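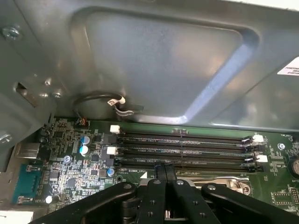
Refitting Workstations at Jorgate: An Interview with Svenja Albers

Svenja Albers runs the bench at Jorgate, a workshop that takes in used two-processor workstations and returns them to service. The current batch is 32 machines, all for one customer. We spoke on a Tuesday, between deliveries.

Her first step is to take out all the memory. "We don't test a board with modules of unknown history," she said. "The slots get inspected bare, under a lamp, and only then does a known pair go in." She looks along each contact channel for lint and bent contacts, then works the latches by hand. A latch that does not stand up by itself is noted on the job sheet.

Slot order causes most of the returns. The lettering between the slots gives both the slot number and the processor it belongs to, for example DIMM6 CPU1, and she asks new staff to read it aloud before seating anything. "People count from the edge of the board. The numbers on the board don't always run the way you expect. Read the print."

Thin cables are her other subject. Albers wants them clipped to the sheet metal, with enough slack that the small plugs at the edge of the board carry no load. "If the wire is tight, the plug creeps out in transport. If it's too long, it ends up in a fan."

Capacitors are checked by eye for domed tops. Boards with a domed one go to Knut Wendt, who decides whether a repair is worth the time. He rejected 2 boards from the last delivery and repaired 3.

Each accepted machine then runs a memory test overnight. Albers does not shorten it, even when a customer is waiting. "One pass tells me the modules are seated – I want to know more than that."

The next delivery comes from Corkeck in February. She has already asked for the side panels to be shipped with their screws.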